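Covering a worktop in fabric

A fabric top makes any table so much nicer to work at, and you can do it in an afternoon! I love a plain grey – it goes with everything.
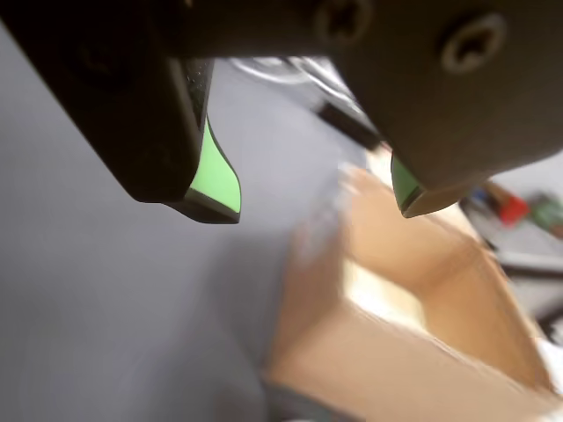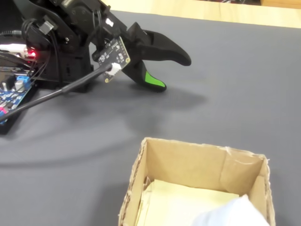
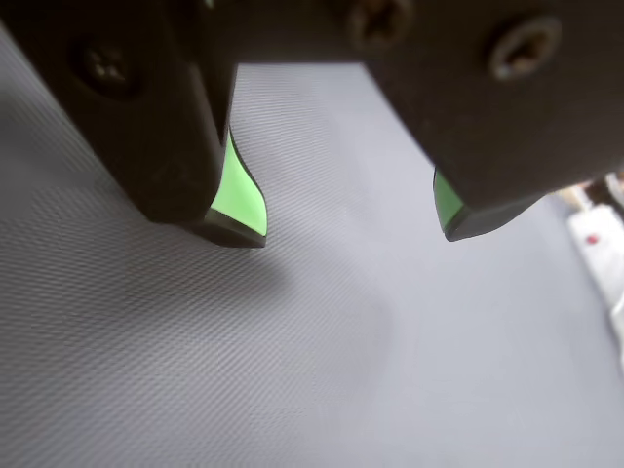
Grey fabric on the work surface, second and third pictures.

1. Wipe the top and let it dry.
2. Cut your fabric 300 mm longer and wider than the table.
3. Iron it, then lay it right side up and smooth from the middle outwards.
4. Fold the edges under and staple them, starting halfway along each side.
5. Leave the corners till last – pleat them neatly and add 19 mm tape underneath.

Waraporn Thepsuriya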